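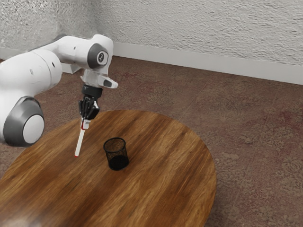 The Sutherland Football Boosters met on 2018-06-12 in the back room at Ostov, and we got going a few minutes behind schedule because so many folks were still catching up from spring (which was lovely to see!). We had 23 members signed in, a very nice turnout for June. The minutes of the last meeting were read and approved with one fix: the spring scrimmage ended 14-10, and we had the score backward. While people found chairs there was some early talk about the preseason supper, and the general feeling was that a round wooden table like the one shown beats the long folding kind, as you can talk to everyone at it. Several members offered to look into borrowing a few.

Quarterback and general outlook
The head coach stopped by and was generous with his time, as always. Last year's starter has graduated, and two young men will compete for the job all through August. He asked us all, kindly but plainly, to let them make their mistakes without hearing about it from the stands. There was a good long discussion, with a fair amount of reminiscing about the playoff season, and one member pointed out that our best quarterback in years threw four interceptions in his first start. The coach said he remembered it very well.

Season tickets
Sales stand at 107, and renewals are open until the end of the month. Members asked whether the family price could stay where it is. After some back and forth it was moved, seconded and carried that it should. Seats under the overhang will go first to anyone who had them last year, and after that it's first come, first served.

Helmets
The equipment manager reported that 30 helmets are due for reconditioning before anyone can practice in them. Fivora has done this work for us before and everyone was happy with it. It was moved to set aside $2,000 for the job, and the motion carried with all in favor. The helmets will be boxed up next week, and help with carrying would be very welcome, as they go up and down that narrow staircase.

Grokley game
The opener is away at Grokley this year. Last time a good many of our people ended up in the wrong parking lot and missed the kickoff, so we'll post a map by the gate and put one in the newsletter too. A bus was suggested. Most hands went up for it, but no price has been found yet, so the matter is held over to the next meeting.

Preseason supper
We came back to the supper and stayed there quite a while, I'm afraid. Pulled pork won out over chicken by a handful of votes. The member who makes the green chili sauce has promised a double batch, ground by hand the way she likes it, and she was warmly thanked in advance. Desserts are potluck. Please write your name and your dish on the sign-up sheet so we don't have nine pans of brownies again, good as they all were.
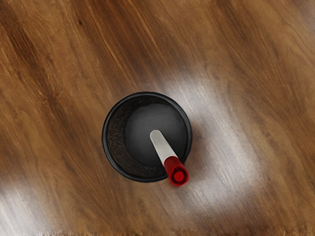 Black mortar on polished wood, from above.

Other business
A member asked if the scoreboard clock could be checked before the first home game. It lost time in the fourth quarter twice last season. The school will be asked. It was also agreed to keep the raffle at halftime and to move the ticket drum closer to the band, where people already gather.

The meeting closed with thanks to everybody who brought coffee and cookies. The next meeting will be in August, same room.

Home | Schedule | Tickets | Minutes | Contact

Comments (3)

So glad the family price is staying put. We have four kids and it really makes a difference!

Please count us in for the bus to Grokley. My husband still talks about that parking lot.

Can I bring peach cobbler if I can't get to the sign-up sheet? I can make two.

Recent items
Season ticket renewal form
Spring scrimmage recap
How to help at the concession stand
Minutes of the previous meeting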